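Powell launderette scheme to open to shared households this July

25/04/2018 – Zimby, the laundry services firm, is extending its pay-monthly washing scheme to shared houses and small flats in Powell. The scheme, called Bimulness, lets households wash at a local site for a flat fee of 18 pounds a month, with no contract beyond the first month.

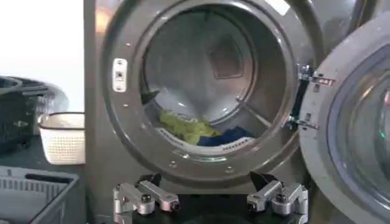

What members get

Each member can book up to two washes a week, by phone or at the counter. Drying is included. Bedding and duvets are charged separately – prices are on display at each site. Bookings can be moved up to an hour before they start.

Members are asked to check pockets and keep to the booked slot. Mixed loads are allowed at 30 and 40 degrees.

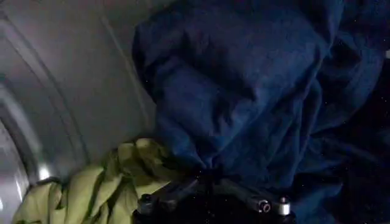 Where and when

The first Powell site will be on Mavine Road, with 53 places in July and 95 once the second room is fitted out. Zimby has set aside 3,000 pounds to cover the first month's fee for people on low incomes, who can apply at the counter.

"Plenty of people in shared houses have nowhere to put a machine, and a service wash every week is dear," said Quang Đồng of Zimby. "We wanted a price people could plan for."

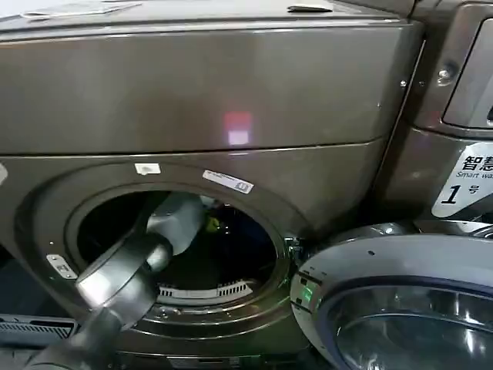

Leidy Nina said she had been spending more than the monthly fee on washing for two people and would be signing up, though she hoped the evening slots would run later than nine.

Opening hours will be confirmed before the launch. Registration is open now at the Mavine Road counter.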